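2 min read

The toy library in Grorcombe lends out 261 sets of blocks, and the woman who runs it prefers the plain ones. "A red cube is enough for an afternoon," she said.

She puts tape on a white table and lets children decide what the lines mean. "A road, usually. Sometimes a farm."

Does the tape leave marks? "Some. I stopped worrying in February."

Her oldest regulars are 8. They still ask for the cubes.

Comments (2)

We do this at home in Tunstall. Painter's tape peels off easier.

Do you lend to Penderard families?

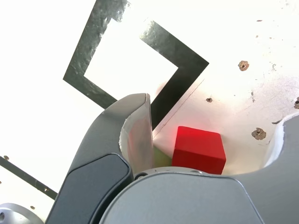
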